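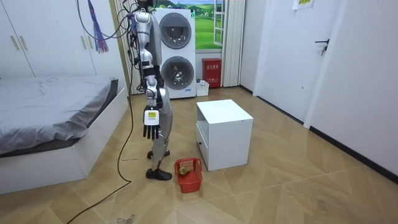
Sat 12 June

Workshop log, Skevside, humanoid kneel-and-pick. Carrying on from the last entry, which ended with me saying I did not believe the kneel was solved. I still don't.

Start of session: new knee gains loaded, the ones from the Clandside thread. Whoever posted them claims they work on any frame this size. I doubt that very much. Their build has a lighter torso and a different ankle, and the plot they put up shows one descent, picked by them, with the time axis trimmed. Kept our old gains in a separate file so we can go straight back.

Task for the day is the same as before. Robot stands, gets down on the floor, takes hold of the red basket, gets up with it. The getting up is where I expect trouble and where everybody's videos seem to have a cut.

Settings, so I stop hunting for them:
Descent time 4 seconds, up from 3
Control loop 1000 Hz, unchanged
Balance estimator: the stock Clatier one, filter off
Hand close: slow profile, current limit left alone
Parameter set saved as 2938

Things I noticed before running anything. The hip reading drifts if the robot has been powered up and left standing. The Clatier manual says this settles. It does not say when, and I have yet to see it settle to the same value twice. I zeroed it by hand again, which I hate doing, as it means every result after that depends on how well I squinted at a mark on the housing.

Also went over the cable slack before starting. The floor cable is still the thing I trust least in the whole room. If a foot comes down on it the ankle reads a tilt that isn't there, the estimator believes it, and then we spend an evening blaming the gains. Last October we did exactly that. Please look at the cable before you look at the code.

First descents: slower and smoother than with the old gains, I'll give it that. The knee contact was softer by ear. I'm not writing "fixed" for something I judged by ear. The contact current is in the log and somebody other than me should plot it, old set against new, same scale on both. 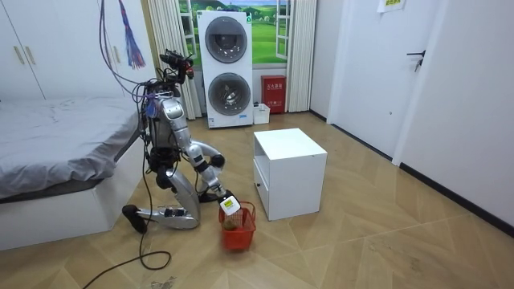
Brynjólfsdóttir, reading over the draft of this page, says I'm being unfair to the new gains, and that the lean is the real problem: the torso goes forward early, the reaching arm adds to it, and the knee gains only get the blame for being there when it happens. She wants the reach held back until the hips have stopped moving.

Fair point, and it's cheap to try. My objection is that holding the reach back makes the run look steadier without telling us if the balance got any better. We'd be hiding the bad case. Agreed to do both: a batch with the reach delayed, and a batch with it overlapping as now, nothing else touched in between. If the overlapping batch is still poor, the thread's gains go in the bin as far as I'm concerned.

On the grip. I keep hearing that a basket is an easy object. I disagree. The rim is thin, the sides are full of holes, and a finger can end up in the lattice and give a current reading that looks just like a good hold. So "hand closed and current rose" tells us very little. The only test I'll accept is basket off the floor, held, and put back down where we asked for it. Proposed that as the pass rule. Anything less gets logged as a touch.

And the thing inside the basket can roll, which shifts the load during the lift. Leave it in. Taking it out to get a nicer number is the sort of thing I complain about when other people do it.
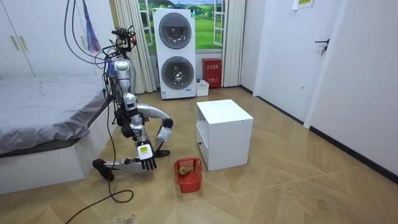
Kneeling beside the white cabinet, basket on the floor.

Cabinet position: I want it taped. It sits out in the open floor and gets nudged between runs, by us as much as by anything else, and then the planner's clearance figure means nothing. Two corners marked on the floor would do. Same for the basket start position. The chevron pattern makes a handy reference but "third plank or so" in the notes is useless to whoever comes next.

The vision side says it can find the basket wherever we put it. Maybe so. I'd like to see that with the curtains moved and the lights changed before we lean on it. So far it has been tuned in this room and tested in this room, and I don't call that a test.

Not done yet:
Contact current plot, old and new gains
Delayed reach batch, then overlapping batch
Tape for cabinet and basket
A way to zero the hip that doesn't involve my eyesight
Write back to the Clandside thread and ask for the untrimmed plot

Stand-up with load stays at "unproven" on the board. Please don't change it until there's a log file to go with it.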